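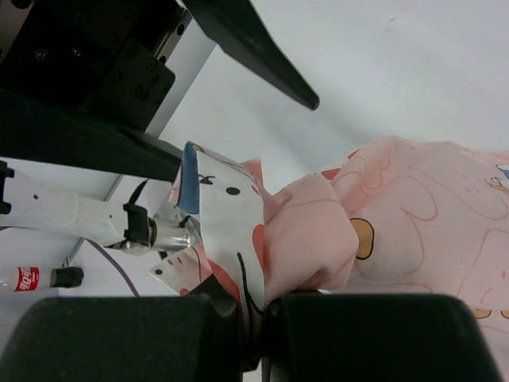

Household Economics, Unit 3: What Does a Garment Cost to Own?

Anouk Meijer

The usual answer is "price divided by number of wears." You will meet this in every magazine piece on buying less, and I'd like you to distrust it for the length of this unit.

Start with the wears. Who counted them? In most surveys people are asked to remember, and people remember badly. They forget the shirt that sat in a drawer all winter and overstate the one they like. A child's clothes are worse, as the child stops fitting them on no schedule at all.

Then the price. A shirt bought for 3 dollars still gets washed, dried, folded and stored. The formula leaves all of that out. Some authors add laundry as a flat charge per load, but they rarely say how full the load was.

The Trovura handout (in your packet) claims a well-made shirt lasts 1000 washes. Read the footnote. The test was done on fabric swatches, with no buttons, no seams and no spaghetti sauce. I would not plan a budget on it.

Hand-me-downs are a real problem for the method. If a second child wears the shirt, does the first owner's cost go down? Siiri Leinonen says yes, Arturo Valentini says the household is the only unit worth measuring. I lean toward Valentini, though his own sample was small and mostly his neighbors.

For February: read Leinonen, chapter 3, and bring one claim about clothing costs that you can't trace to a source.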